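Ticket: Crane wading pool, water level dropping overnight
Site: Grasumard Wildlife Park, wetland loop
Category: Life support / water
Priority: Normal (raised to High, then back to Normal)
Status: Closed, with follow-up

Reported by keepers, morning round

The shallow pool in the crane yard was low when we opened at 7:15. The outer ring of gravel was showing and the skimmer was sucking air. We topped it up with the hose and it held through the day as far as we could tell. Both birds eating and moving normally. No sign of digging at the edge.

Please check the auto-fill. We had the same thing in September, but that time somebody had shut the valve.

Update 1, facilities

Auto-fill valve is open. Float moves freely and the line runs when the float is pushed down. Strainer had some duckweed in it, cleaned and put back. The pump is the Getevero unit installed when the pool was relined. Running, no unusual noise, no water around the base. Skimmer basket emptied.

The controller (Sarkar panel, keeper corridor) had no active alarms. The low-level alarm is set to notify, but there was nothing in the log for last night. Either the level did not reach the alarm point or the sensor did not see it.

Marked the water line on the rock with grease pencil. Will read it again tomorrow before the hose goes on. Keepers, please do not top up before facilities has been by, unless the birds have nothing to stand in.

Update 2, facilities

Water line was 5 inches below the mark at 6:50. The pool holds 600 gallons when full and it is shallow, so that is a big share of the water. Not evaporation. Nights have been cool and there was no wind to speak of.

Auto-fill did not run, or did not run enough. The controller still showed the level as normal while the skimmer was dry. Raised to High.

Two separate problems, as I see it:

1. Water is leaving the pool overnight.
2. The level sensor is reading wrong, so the fill is not called and the alarm is not sent.

Keepers have moved a rubber tub into the yard as a backup and are filling it by hand.

Update 3, keepers

For information: the female does not like the facilities cart. She stands at the fence and calls the whole time it is parked by the gate. Please park it at the service road and walk in. The male is hand-raised and will come right up to whoever is working. He pulls at zip ties, shoelaces and pencils. Count your tools in and count them out. Any work inside the yard needs both birds shifted to the holding pen first, and they shift best right before the afternoon feed.

Update 4, facilities

Birds shifted at 2:30, thank you. Pulled the level sensor. The tube was packed with fine silt up to the lower port, so it was holding its own water and reading that instead of the pool. Flushed it until it ran clear. Put it back at the same height and the controller reading dropped to match the pool within a minute. Fill valve opened without any help. Alarm test sent and received on the keeper phone.

Problem 2 is fixed for now. The silt will come back. The intake on that side is close to where the birds probe in the mud bank.

Problem 1 is still open. Isolated the pump and skimmer loop at the end of the day, with the auto-fill shut off by hand. If the pool holds overnight, the loss is in the loop. If it still drops, it is the liner or the drain.

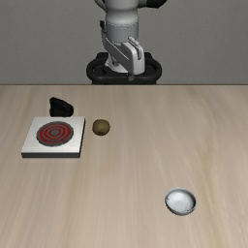
Gray arm against a plain wall, over a pale wooden tabletop

Update 5, facilities

Water line at the mark this morning with the loop isolated. No loss from the pool, so the liner and bottom drain are good. Opened the loop again and walked the line back to the filter shed.

Found it at the backwash valve on the filter. With the handle in the normal position there was a steady trickle going to waste. The waste line goes straight to the storm drain behind the shed, which is why there was no wet ground anywhere. Took the valve head off. The gasket is flattened on one side and has a piece of gravel pressed into it. Cleaned it and turned it, and the trickle slowed but did not stop.

Ordered a replacement gasket from Starnau, $40 with shipping. Until it arrives the waste line is capped. DO NOT BACKWASH with the cap on. There is a tag on the handle.

Update 6, keepers

Pool was full at opening. Water is a bit green on the shallow side. Can we rake out the algae by hand while the filter can't be backwashed? Also, the tub has been taken back out. The male had tipped it over twice.

Update 7, facilities

Yes, rake it. Stay off the liner seam on the north side and use the plastic rake. Filter pressure is still in range. If the gauge goes into the red, call us and we will shut the pump down and do a partial water change.

Update 8, facilities

Gasket arrived and fitted. Cap removed, tag removed. Ran a backwash for 5 minutes, and the water was very dirty at first, then clear. Back in the normal position there is no flow at the waste line. Checked again at closing, still dry.

Old gasket is in the parts drawer in case anyone needs to match the size. Priority back to Normal.

Update 9, keepers

Three mornings in a row at the mark. Green has cleared up. OK to close from our side.

Resolution

Cause of water loss: damaged gasket on filter backwash valve, leaking to waste.
Cause of missed fill and missed alarm: silt in level sensor tube.
Parts used: one valve gasket.

Follow-up

Flush level sensor tube monthly. Added to the wetland loop task sheet.
Move sensor intake away from the mud bank at the next drain-down. Needs its own ticket.
Check the same sensor type in the heron and duck pools. Duck pool done, tube was clean. Heron pool not done yet, nest in use by the access panel.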